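Wednesday, August 19, 2026

Slow day on the gossip desk, then not slow at all.

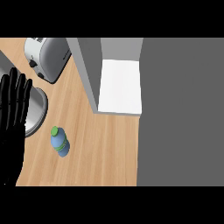
Light wood tabletop, seen from above.

Up at six. Checked the overnight messages before coffee, which I keep saying I will stop doing. There were 100 of them, mostly the same tip sent by different people: the singer from Vurneck had been seen at dinner with the actress from the Crichton movie. Two of the messages had a picture attached. It was the same picture, and it showed the back of a man's head and a woman's elbow.

I wrote to both publicists before seven. Hers answered in four minutes with "we don't comment on private life." His didn't answer. In my experience the fast no-comment means there is something and the slow one means they haven't asked the client yet.

Bus to the office. The air conditioning was out again on our side, so I took the desk by the stairwell and worked there until lunch. The morning piece was a roundup of what people wore to the Greltance premiere. I don't enjoy the roundups but they get read. Last week's had 1,988 comments and most of them were about one hat.

The editor wanted the dinner story up by eleven. I said we had an elbow. She said the other sites already had it up. I looked, and they did, and all of them were quoting each other. One had the restaurant in the wrong city. I asked for until three and got until one.

Called the restaurant. The person who picked up told me they don't talk about guests, then told me the patio had been closed all week for repairs. In the picture there is a patio umbrella behind the man's head. So either it was taken somewhere else or it was taken some other week. I wrote that down and felt better about the day.

Lunch was the egg sandwich from the machine. $4.49 now. It was under four in the spring.

At twelve-thirty his publicist called. She was pleasant. She said the two of them are friends and have been since they shared a flight home from a festival in October, and that the picture is from June, when there were nine people at the table. I asked if I could use all of that and she said I could use the friends part. I asked about June and she said she'd rather I didn't. I told her the date was the whole story as far as I was concerned. She thought about it and said okay, put "earlier this summer."

So that's what ran. Short piece, 449 words, headline says the dinner photo is older than it looks. I left the patio in. The editor cut one line about the other sites, and I didn't fight her on it. By four o'clock two of them had changed their headlines to add a question mark. The one with the wrong city still has the wrong city.

Reader mail in the afternoon. A woman wrote in to say she has followed him since the first Vurneck record and that he would never date an actress. A man wrote in to say I was being paid by the label. I answered the woman and not the man. I try to answer a few every day, less so in awards season.

Spent the last hour on the Skako interview, which has now been moved three times. They want to do it by email. I don't like email interviews because every answer comes back sounding like a press release, but it's that or nothing before the tour starts. Sent nine questions. I expect six answers. I put the one about the canceled shows at number five, in the middle, and asked it as plainly as I could.

Home by seven-fifteen. Watched half of the Crichton movie, since I had never seen it and had now written about its star twice in one week. She's good in it. The second half can wait until tomorrow.

Laundry is still in the dryer. Need to call the dentist back. Need to ask payroll about the July expenses again, the parking one especially. Phone is in the kitchen and I'm leaving it there until morning.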